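Keeping Butcher Block Flat: Iveta Tichý on Moisture, Oil and Fasteners

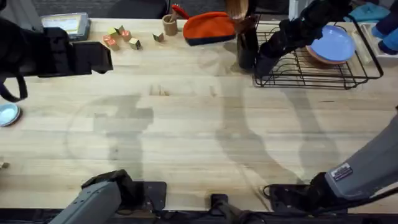 Iveta Tichý has been gluing up solid wood tops at Bretamwood for 8 years, and most of the calls she takes concern tops that were flat on delivery and are flat no longer. The shop is in Ekness, in a former feed store with a concrete floor and a humidity gauge on every wall.

"People ask what they did wrong in the kitchen," Tichý said. "I ask what they did underneath. The finish on the bottom face is the first question. Half the time there isn't one."

A wood top takes on and gives off water until it balances with the air in the room. If one face is sealed and the other is bare, the bare face moves first and the top cups. Tichý asks customers to put the same number of coats on both faces and to treat end grain twice. End grain absorbs faster than face grain, and small cracks usually start there.

Bretamwood holds its lumber at 6 to 8 percent moisture before glue-up. Boards that arrive wetter go back on stickers in the drying room. Tichý checks them with a pin meter, taking readings near the middle of the length.

"The ends lie to you," she said. "They dry out first. You take a reading at the end, it says you're fine, you glue it, and in April you have a gap."

She is less strict about oil than many of her customers expect. Plain mineral oil is acceptable for a surface that will be cut on, provided it is renewed. For desks and work tables she prefers a hardening oil, wiped on thin and wiped off completely, with a full day between coats. The most common fault she sees is a sticky surface left by excess oil that was never removed. The repair is mineral spirits, a gray abrasive pad and patience.

Fastening is the other source of complaints. A top screwed tight to its frame through round holes cannot move across its width, and something has to give. Bretamwood supplies slotted steel clips and drills its own frames with slots running across the grain. The center fastener is fixed and the others are allowed to slide.

"I had a top come back from Hollow with a split I could put a coin in," Tichý said. "Long lag screws, front and back, washers on everything. Very strong. The wood lost."

The shop sells two lines. Hollow customers, mostly small workshops, tend to order the thicker one, which the price list calls the Butt because its staves are joined end to end as well as side to side. The other has full-length staves and costs more. Tichý said there is little difference in stability between them when the glue is sound.

A standard Butt top with oil on both faces is listed at $879. Delivery within 100 miles of Ekness is included.

Asked how long a new top should sit before installation, she said a week in the room where it will be used, raised on strips so that air reaches both faces, with the heat running as normal.

"Don't lean it on a wall," she said. "Lay it down."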